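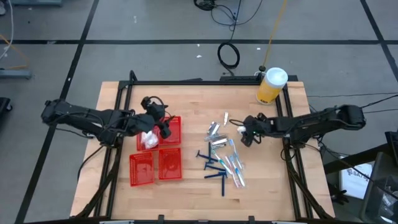

# Pourquoi on a sommeil à midi quand on revient de loin ?

Tu as déjà pris l'avion pour aller très, très loin ? Moi oui, et la première fois j'ai piqué du nez dans mon assiette de nouilles, devant toute la famille de mon amie Wanting Gu. Il était six heures du soir chez elle. Dans mon corps, c'était le petit matin et je n'avais presque pas dormi ! Ce drôle d'état s'appelle le décalage horaire, et je vais t'expliquer d'où il vient.

## Une orange et une lampe

Prends une orange et pique un cure-dent dedans : c'est toi, debout sur la Terre. Éteins la lumière, allume une lampe de poche et pose-la sur la table. La lampe, c'est le Soleil. Maintenant, fais tourner l'orange tout doucement. Ton cure-dent passe dans la lumière (bonjour, c'est le matin !), puis il repart dans l'ombre, et c'est la nuit.

La Terre fait pareil. Elle met un jour entier, 24 heures, à faire un tour. Et pendant que tu manges tes tartines, il y a toujours des enfants de l'autre côté qui enfilent leur pyjama.

Si tout le monde sur la planète avait la même heure, certains iraient à l'école en pleine nuit à « neuf heures du matin ». Pas très pratique. Alors on a découpé la Terre en tranches, comme les quartiers de l'orange, et on les appelle des fuseaux horaires. En général, quand tu passes d'une tranche à sa voisine, tu changes ta montre d'une heure. Vers l'est, tu l'avances. Vers l'ouest, tu la recules.

Les bords des tranches ne sont pas bien droits, parce que les pays préfèrent souvent suivre leurs frontières. Et il y en a qui aiment compliquer les choses : en Inde, l'heure est décalée de 30 minutes par rapport aux tranches normales. J'adore ce détail, je le raconte à tout le monde.

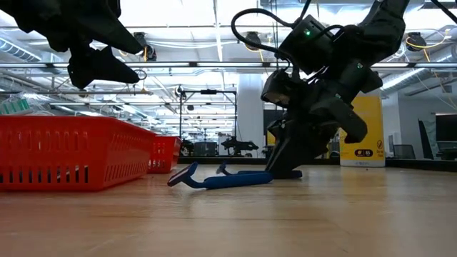
## L'horloge cachée dans ta tête

Bon, la montre, c'est facile, on la règle en deux secondes. Mais tu as une autre horloge, à l'intérieur de ton cerveau, toute petite. C'est elle qui te donne envie de dormir le soir et qui te réveille le matin – parfois trop tôt le dimanche, demande à tes parents ! Pour savoir l'heure, elle se sert surtout de la lumière qui entre dans tes yeux.

Quand tu voyages en avion, tu traverses plusieurs fuseaux d'un coup. Mon vol durait environ 13 heures, et mon horloge intérieure n'a rien compris. Elle était restée à la maison, la pauvre. Il lui faut plusieurs jours pour se remettre à l'heure, et c'est souvent plus dur quand on part vers l'est, parce qu'il faut s'endormir plus tôt que d'habitude.

Et si tu voyages du nord au sud ? Tu peux faire un trajet immense en restant dans la même tranche. Tu seras peut-être fatigué d'être resté assis, mais tu n'auras pas de décalage horaire.

## Mes astuces pour aider ton horloge

- Sors jouer dehors dans la journée, même si tu bâilles.
- Mange aux heures des gens du pays.
- Fais une petite sieste si tu n'en peux plus, mais une courte.
- Le soir, laisse les écrans de côté et ferme bien les rideaux.

Si tu te réveilles à trois heures du matin avec une faim de loup, pas de panique, ça arrive à plein de voyageurs. Bois un peu d'eau et reste au calme dans ton lit. Moi, je me raconte la journée d'avant, en commençant par le petit déjeuner, et je n'arrive presque jamais jusqu'au goûter.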